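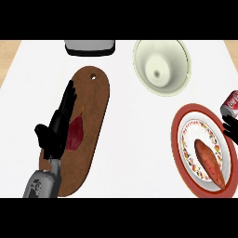
Re: Spring order and the Nanddale white
Thursday, February 22, 2024

> Has anyone opened the Nanddale white from the last order yet? Ours was
> very closed and a bit sulfury on the first night. I have five left and
> can't tell if I should wait or send them back. Also, is the Shezi red
> still on the list for spring?

We opened one on Sunday and had the same thing for the first hour. I poured half into a jug and left the rest in the bottle with the cork pushed in. The jug was fine by dinner, with pear and some lemon peel. The bottle took until the next evening. I wouldn't send them back. It was bottled in September and my guess is it needs until summer. If you want one now, open it at lunchtime and don't serve it too cold.

On the Shezi, yes, it is on the list, but the importer has cut what we can have. We asked for 20 cases and are getting 13. Anyone who took it last year gets first pick, up to six bottles each, and what is left goes to everyone else in the order you write in. It is lighter than the last one, 13 percent on the label, and I liked it better — less oak, more sour cherry.

The Stindska rosé is new to us. The grower makes 600 cases in a normal year and sells most of it locally. I have only tasted it once, at the importer's, out of a small glass next to a lot of other things, so take this with some caution. It was dry, a little salty, and good with the ham they had out.

Nostanum is not on the list this time. The price went up again and I didn't think the last two vintages were worth it. If enough people want it I can still add a case or two, but tell me before I send the order in.

Pickup will be at the same place as before. Please bring back the cardboard dividers if you kept them. The deposit is $100 per household, same as last time, and it comes off your total.

Reply to me and not the whole list with your numbers.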